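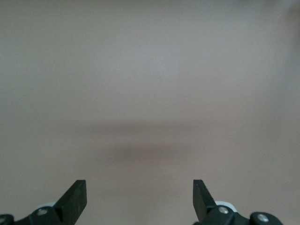 Katona, back room, January

Table cover, continued. Entry is mostly for Margit, who is taking over the bench next month, and for me when I forget what I did.

Old cover came off at 9. It had gone stiff along the front and the tape had left a line of glue on the tabletop. Scraped with a plastic card, then wiped with warm water and a little dish soap, then plain water. Left the table to dry while I cut the new piece. There was still a tacky spot near the front left corner, so I went over that twice more.

The new piece is from the Sinine roll, the brown one. We also had the end of the gray Isamden roll, but Dezső didn't want a seam down the middle and there wasn't enough for one length. Cut the Sinine with 7 cm extra on every side to fold under. That was more than needed at the front and barely enough at the back. Next time 9 all around.

Order of work:
Back edge first, tucked in by the base plates.
Then smooth toward the front with the flat of the hand.
Then the sides, then the front, pulling lightly.
Tape underneath only, none on top.

The front lies well. I looked it over up close and the surface there is plain and even, no marks and no seams. The color changes a good deal with the light. Near to, it looks pinkish beige, going gray in places, and I first took one darker band for a stain. It was only shadow. From farther off the same cover is plainly brown. Don't go scrubbing at dark patches until you have moved the lamp.

The back is not as good. Material bunched up between the two bases and I couldn't work it out from the front of the table.
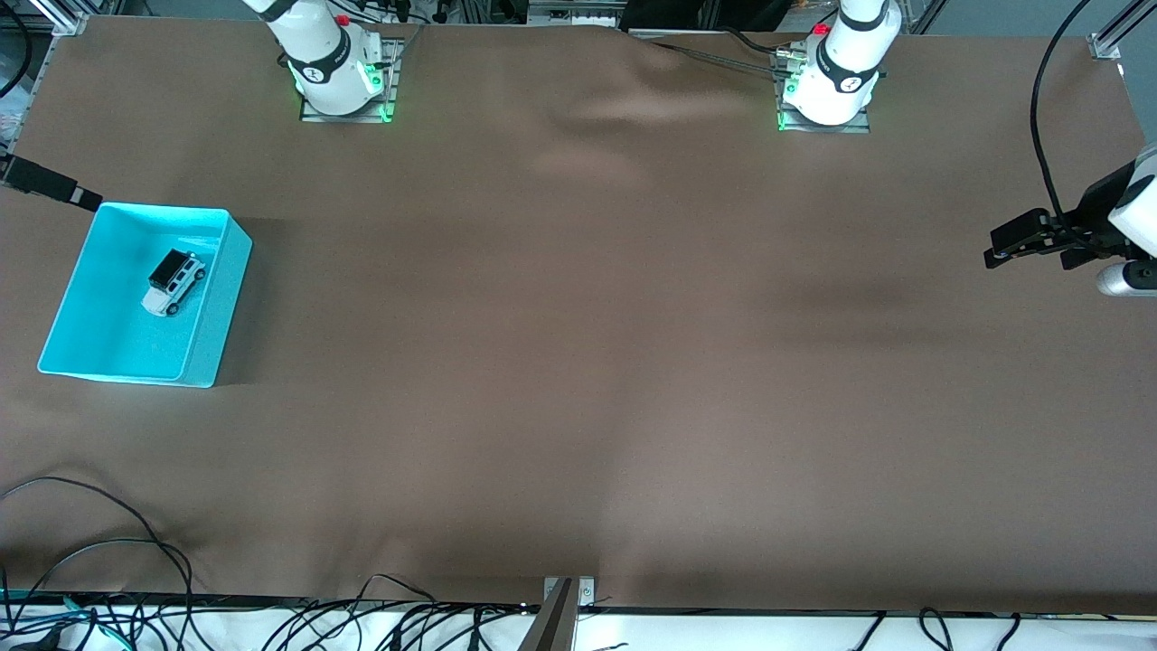
Cover in place, folds at the back between the bases.

Tried pulling from the front edge to take up the slack. No use, it only shifted the tape. Dezső thinks we should slit the back edge in two places so that it lies around the plates. I would sooner lift it and lay it again from the middle outward, and keep the slits for if that fails. Either way it wants two people, one on each side.

Cables along the back stay where they are for now. They will have to be raised a little when we redo that edge.

Light is uneven too, middle and right especially. Gunow lamp tried at 40 cm and again higher up, didn't write down the second height. To be repeated.

Left to do:
Relay back edge (D.J. and me)
Order tape, the wide kind
Label what is left of the Sinine roll, 14 m by the tag
Margit to say if she wants the spare piece kept or cut up for the side shelf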